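How to Mark a Center Cross on a Tabletop with Painter's Tape

A taped cross gives you a fixed center point on any flat surface. I use one for laying out mosaic trays, squaring up picture mats, cutting fabric panels and deciding where a lamp base should go before I commit to drilling. It takes a few minutes, costs next to nothing and comes off when you are done.

These steps work on a painted tabletop, a laminate desk, a sealed workbench or a sheet of board laid over sawhorses. They do not work well on oiled wood or on anything with a deep grain, where the tape will not hold.

What you need

Blue painter's tape, one roll
A tape measure
A long straightedge or a carpenter's square
A sharp pencil
Utility knife or scissors
A clean cloth and a little rubbing alcohol
An old gift card or a plastic scraper

I use the narrow tape from Grendalent, the one sold in the paint aisle. Wide tape will do the job, but your center point gets vague because the crossing covers so much of the table. If wide tape is all you have, you can draw a pencil line down the middle of it later.

Clean the surface

Clear the table completely. Wipe it down with the cloth and the alcohol, then let it dry. Dust is the usual cause of tape that will not stay down, and sanding dust is the worst kind. If the surface was painted recently, check the can for the cure time. The Kowalchuk enamel on my own bench asked for 8 days before tape, and I waited all of them.

Find the center

Measure the long side and make a light pencil tick at the halfway point. Do the same on the opposite side. Repeat for the two short sides. You should have four ticks.

Metric is easier here. My bench top is 200 centimeters long, so the halfway tick falls at 100 and there is nothing to work out. Measure from the same end both times. Old tables are often longer on one side than the other, and if yours is, split the difference.

Lay the first strip

Pull off a length of tape a few inches longer than the table. Stick one end down over the edge so it folds underneath, with the side of the tape touching your pencil tick. Walk the roll to the other end, keeping the tape up off the surface and pulled just tight enough that it does not sag. Line it up with the second tick and lower it all at once.

Do not press and pull as you go. Painter's tape stretches a little, and it will curve.

Once it is down, sight along it from one end. If it bows, lift it back to the start of the bow and lay it again. You can do this maybe twice before the adhesive gets weak. After that, use a fresh piece.

Lay the second strip

The second strip goes on the same way, straight over the top of the first. Do not cut either strip at the crossing. The overlap adds so little height that it will not matter for layout work, and a whole strip stays straighter than two halves.

Be consistent about which side of the tape you put on the ticks. I always put the left side of the strip on the mark for the line running away from me, and the top side for the line running across. Your true center is then one corner of the overlap, and you can put a pencil dot on it. 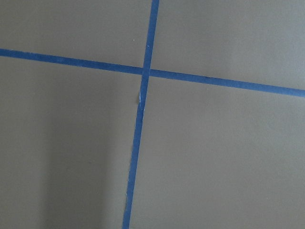

Both strips in place. The patch where they overlap shows slightly darker.

Check it for square

Set the carpenter's square into one of the corners made by the crossing. The tape should follow both arms of the square for their full length. If you do not have a square, measure out from the center dot 30 centimeters along one strip and 40 along the other. The distance between those two points should be 50. If it is more or less than that, nudge the second strip and measure again.

A cross that is a little out is fine for placing a lamp. For tile or quilting, keep adjusting until it is right, because a small error at the middle gets bigger toward the edges.

Press it down

Run the gift card along both strips from the center outward. Use firm, even pressure and go over the crossing a second time.

Look at the edges as you go. Tape that has been torn by hand, or that came off a roll that got knocked around in a toolbox, can have nicks and frayed bits along the side. A small one does no harm as long as it is not at the spot you measure from. Press it flat, or trim it with the knife held very lightly. Replace the strip if the tear reaches more than halfway across.

Marking the tape

You can write on the tape, and I do. A pencil is better than a marker, which can bleed through. I put a tick every 10 centimeters out from the center on all four arms. For a repeat project I also write the name of the piece on one end. My last one was the Wullwood tray, order 2316, and the tape stayed on the bench from one Sunday to the next.

Taking it off

Pull the top strip first. Fold the end back flat against itself and pull slowly, low to the surface — not straight up. Then take off the other one. If it starts to shred, warm it with a hair dryer on low and try again from the opposite end.

Most painter's tape has a removal time printed inside the core. The Sarnow rolls I used before gave almost two weeks, and less in direct sun. Any residue will come off with the rubbing alcohol. Erase the pencil ticks last.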